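4. Setting Up Your Shared Calendar

Okay, so you've installed Husinell and made your account (if you haven't, go back to section 3, I'll wait). Now we get to the part I use every single day, the shared calendar. I wrote this section after moving my own household over from a paper wall planner, so the steps are in the order I wish I'd done them in.

You'll need your login, the email address of everyone you want to invite, and a cup of coffee. If you're bringing in an old calendar, save a copy of it to your computer first.

4.1 Make the calendar

1. Open Husinell and click Calendars in the left-hand menu.
2. Click New, then Shared.
3. Type a name. Keep it short – anything over 18 letters gets chopped on the phone screen. Mine is called Allthorpe, after our street.
4. Pick a color. You can change it later, and I have, many times.
5. Click Save.

Note: Check your time zone before you add a single event. It's under Settings, then Region. I skipped this and had a whole month of dentist visits showing up at three in the morning.

4.2 Bring in your old events

1. Open your new calendar and click the little gear.
2. Choose Import, then find the file you saved.
3. Leave "Skip repeats" checked.
4. Click Start and let it run.

My file had 3,253 events in it, going back to when my kids were in diapers, and it took long enough that I went and folded laundry. Yours will probably be smaller! Don't close the window while the bar is moving. If it stops partway, run the same file again and it'll pick up the ones it missed.

Caution: Import can't be undone with one click. If you bring in the wrong file, you'll have to delete the whole calendar and start over from 4.1.

When it's finished you'll get a short report. Mine said 271 events had been skipped as repeats, and when I looked through the list they were nearly all birthdays I'd entered twice.

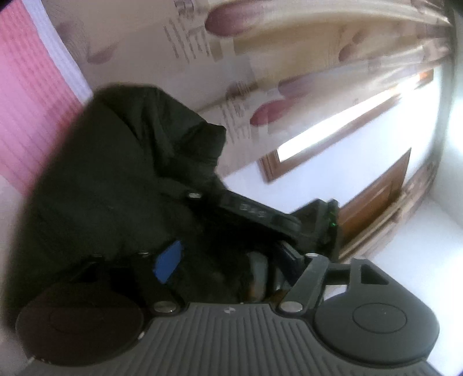

4.3 Invite your people

1. Click Share at the top of the calendar.
2. Type in one email address per line.
3. Next to each one, choose View, Add or Manage.
4. Click Send.

View means they can look and that's it. Add lets them put in their own events but leaves yours alone. Manage lets them do everything, including deleting the calendar, so think hard before you hand that one out (I gave it to my teenager for one weekend and took it right back).

Invitations are good for up to 53 hours. After that the link goes dead and you'll need to send a fresh one. Check the junk folder first, though.

Note: If someone in your group uses Ilov or Nakpan for their mail, ask them to open the invitation in a regular browser. The button inside those mail apps opens a blank page. Fabrice Barbier wrote in to tell me about that one – thank you, Fabrice!

4.4 Set your reminders

1. Go to Settings, then Reminders.
2. Turn off All Events. Trust me.
3. Turn on My Events and pick how far ahead you want the nudge.
4. If you like a weekly roundup, check Weekly Email and choose a day.

I get mine on Sunday evening and read it out loud at dinner, to loud groans. Reminders are set per person, so changing yours won't touch anybody else's.

If no reminders show up at all, look at your phone's own notification settings and make sure Husinell is allowed. Repeating events are covered in section 5.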